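Two Arms and a Tray of Mugs at the Narkurby Workshop

2021-11-26

Anyone who has dropped in at the shared workshop in Narkurby lately will have noticed that the corner bench has become a good deal busier, and we are very happy to report that the two-armed table project (the members call it Grellex, and please don't ask us how the name came about, as we heard several versions over one cup of tea) is coming along nicely. Fedir Palamarchuk and Zyanya Ibarra started it in March with a pile of aluminum extrusion and a great deal of optimism, and there is now a proper frame with an arm at each end of the front rail, a marble-patterned top between them, and even some rather lovely leafy wallpaper to look at while you work. 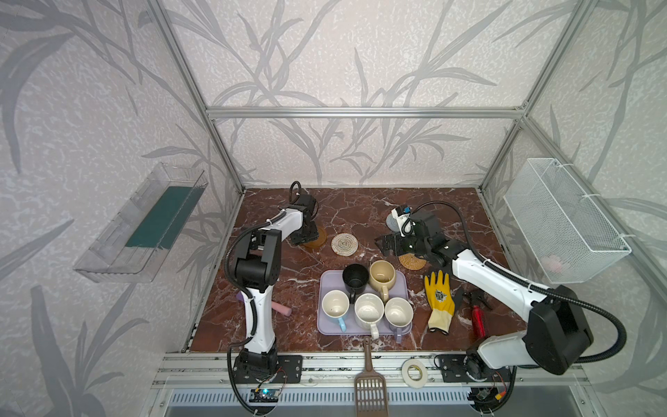 Both arms over the table at the Narkurby workshop, with the mugs in their tray.

The aim is a simple household one: picking up the sort of things we all have lying around the kitchen and putting them down again somewhere sensible, such as a mug on a coaster. Ibarra told us that mugs have been the hardest part by far, handles especially, and that she has spent 9 evenings on nothing else. Palamarchuk has been looking after the wiring, with plenty of help from Tymofii Stetsiuk, and he still wants to tidy up the small boards under the rail before he lets visitors lean in too close – a fair wish, we thought!

The whole build has cost the members about 500 dollars so far, leaving out the arms themselves, which were bought with money put by from last year's open house.
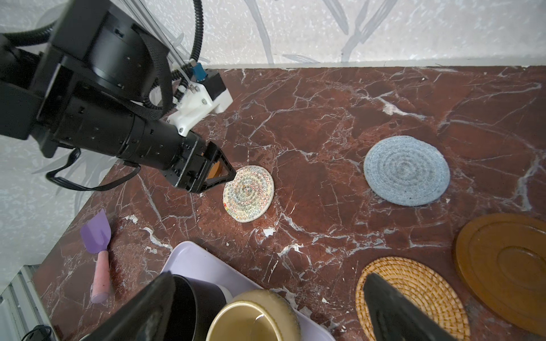

The coasters have been a nice side story, too. Members were asked to bring in whatever they could spare from home, and the woven ones have turned out to be good practice, with their ridges and coils giving the grippers an edge to find. Yaroslav Vakulenko would like to try softer finger pads next and has offered to make a few sets over the winter, while Ibarra would rather leave the fingers alone until the mugs are sorted out. They were still talking it over – very cheerfully – when we left.

An evening for members and their families is planned once the wiring is done, with room for 15 people at a time. If you would like to come along, or have a spare coaster to give, leave your name with Zakhar Chornovol at the front desk.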